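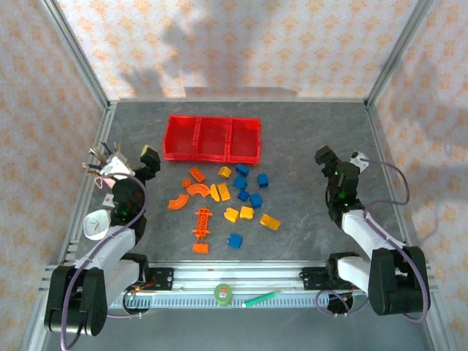

Fig. 1. Plastic blocks and a red tray with three compartments.

Week 3 handout: Sorting, or why your categories are always a little bit wrong
Intro to Information Organization, room 243

Hi all. These are my notes from the September session, tidied up a bit for the people who were out. I talk faster than I type, so if something reads like half a thought, it probably was one in class too. Ask me.

We started with the warm-up from the first page of the reader. You have a pile of mixed things and three bins. What do the bins mean? Most of you said color first, then size, and then there was a long silence until Relu said "stuff I want and stuff I don't," and I loved that, because it's how most people really sort their mail. Hang on to it. We'll need it when we get to relevance in week 6.

Some words to know

Facet: one way of looking at a thing. Color is a facet. So is weight, or year, or who gave it to you. A thing has as many facets as you have patience for.

Category: a bin. It can be a real bin or a folder or just a word you say out loud.

Exhaustive: everything you've got has a bin to go in.

Exclusive: everything has only one bin to go in. This is the hard one! We argued about it for a good chunk of the hour and I'm going to give you my side again here since I have the keyboard.

My first job was at a hardware supplier called Hamberg, in the catalog office. We had 25 top-level sections, and they were supposed to be exclusive. Then along came the garden hose clamp. Is it Garden? Is it Plumbing? Is it Fasteners? It had been put in all three by three different people, with three different part numbers, and customers would order it twice and send one back. When we finally went through the whole book we found 421 items like that. My boss wanted a new section called General. I begged her not to do it. A year later General was the biggest section in the catalog (I'm still a little sore about this).

So, the General problem. Any time you make a bin for leftovers, people will use it when they're tired, and people are tired a lot. You can keep one, sure, but put a limit on it and empty it on a schedule. Paraschiva asked what the limit should be. I don't have a magic number. At Hamberg I'd have been happy with 9 items and a weekly look. For your own downloads folder, good luck.

Top down or bottom up?

Top down means you name the bins before you look at the pile. Libraries do this, mostly, and it's great when you know what's coming. Bottom up means you push things around on the table until they clump, and then you name the clumps. It's slower and it feels like playing, and for a collection you've never seen before I'd pick it every time.

In real life you'll do both. You guess some bins, you sort for a while, you get annoyed, you rename two bins and split one. That's fine. Write down when you changed the rules though! Future you will open a folder and have no clue why half the receipts are under Travel.

The Clokus case (pages 12 to 15 in the reader): a small museum sorted its clock collection by maker, then got a big donation with no maker marks at all. Read what they did and come ready to say whether you'd have done the same. I wouldn't have. I think they should have switched to sorting by mechanism and kept maker as a tag, but there's a decent argument the other way and I'd like to hear somebody make it.

For next time

Read the Clokus case and the short piece by Husar on labels.

Pick one drawer at home. Write down what's in it, then sort it two different ways, using a different facet each time. One page, bullet points are okay, handwriting is okay if I can read it.

Find one item in the drawer that broke your system both times and tell me about it in a few sentences. Last term somebody brought in a key that didn't open anything, and we got most of a class out of it.

Office hours are still at 4, same place.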